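2024-04-11

오늘도 퇴근이 늦었다. 씻고 누웠는데 잠이 안 와서 그냥 일기나 쓴다.

아침부터 Zermont 건 때문에 전화통을 붙들고 살았다. 부산으로 들어온 컨테이너 2대가 반출이 안 된다는 거다. 서류는 다 넣었고 통관도 어제 끝났는데 왜 안 나오냐고 물었더니 선사에서 D/O가 안 떨어졌단다. 선사에 전화하면 포워더한테 물어보라고 하고, 포워더한테 전화하면 선사에 물어보라고 하고. 이 짓을 오전 내내 했다! 알고 보니 운임 정산에서 금액이 조금 안 맞아서 걸려 있던 거였다. 500원도 아니고 500달러이긴 하지만, 그걸 메일 한 통만 먼저 보내 줬으면 아침에 바로 처리했을 거 아닌가. 점심은 책상에서 삼각김밥으로 때웠다(참치마요가 다 나가서 전주비빔).

오후에는 Kirkover 물량 배차. 평소엔 트럭으로 다 올리는데 이번에는 일부를 철도로 돌려 보자고 내가 지난주에 말을 꺼내 놓은 터라 은근히 긴장했다. 팀장님은 철도는 시간 맞추기 까다롭다고 처음부터 별로 안 좋아하셨다. 그래도 25톤 가까이 되는 무거운 화물을 굳이 도로로만 끌고 갈 이유가 없지 않나 싶어서 견적을 두 군데서 받았고, Tseng 쪽이 셔틀 운송까지 묶어서 주는 바람에 그쪽으로 정했다. 견적서 비고란에 깨알같이 적힌 대기료 조항을 못 보고 넘어갈 뻔했는데 마지막에 다시 읽다가 찾았다. 예전 같으면 그냥 도장 찍었을 텐데 나도 좀 늘었나 보다 ㅎㅎ

그런데 문제는 창고였다. Clestent 창고에서 갑자기 박스 2,000개를 다 팔레트에 올려서 보내 달라는 거다. 계약할 때는 벌크로 받겠다고 해 놓고! 담당자가 바뀌면서 인수인계가 안 된 모양인데, 그걸 왜 우리가 떠안아야 하는지 모르겠다. 작년 11월에도 똑같은 일이 있었다. 그때는 내가 신입 티를 못 벗어서 네네 하고 다 해 줬고 팔레트 비용까지 우리가 물었다. 이번에는 계약서 해당 페이지를 스캔해서 메일에 붙이고, 팔레트 작업을 원하시면 추가 비용 견적을 드리겠다고 썼다. 보내기 버튼 누르기 전에 세 번은 읽은 것 같다. 너무 딱딱한가 싶어서 끝에 "편하게 연락 주세요"를 넣었다가 뺐다가 다시 넣었다.
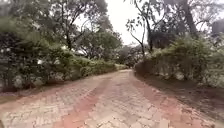 답장은 여섯 시 넘어서 왔다. 내부 확인 후 내일 오전에 회신 준다고. 뭐 아직 이긴 건 아니지만 적어도 네네 하고 끝나지는 않았다. 팀장님도 메일 참조로 보시더니 지나가면서 잘 썼다고 한마디 해 주셨다. 별것도 아닌데 기분이 좋아서 자판기 커피를 두 잔이나 뽑아 마셨고, 아마 그래서 지금 잠이 안 오는 것 같다...

철도 물량은 내일 새벽에 터미널로 들어간다. 기사님 연락처는 휴대폰에 저장해 뒀고, 컨테이너 번호랑 씰 번호는 수첩에도 한 번 더 적어 놨다. 지난번에 씰 번호 한 자리를 잘못 적어서 게이트에서 차가 못 들어간 뒤로 생긴 버릇이다. 이번 건이 제시간에 도착하면 다음 달 물량도 절반은 철도로 돌리자고 말해 볼 생각인데, 팀장님 표정이 어떨지 벌써 그려진다.

아, 그리고 내일 출근하자마자 Zermont 쪽 정산 내역부터 다시 맞춰 봐야 한다. 반출은 풀렸지만 영수증을 아직 못 받았다. 알람은 여섯 시로 당겨 놨고, 이제 진짜 불 끈다.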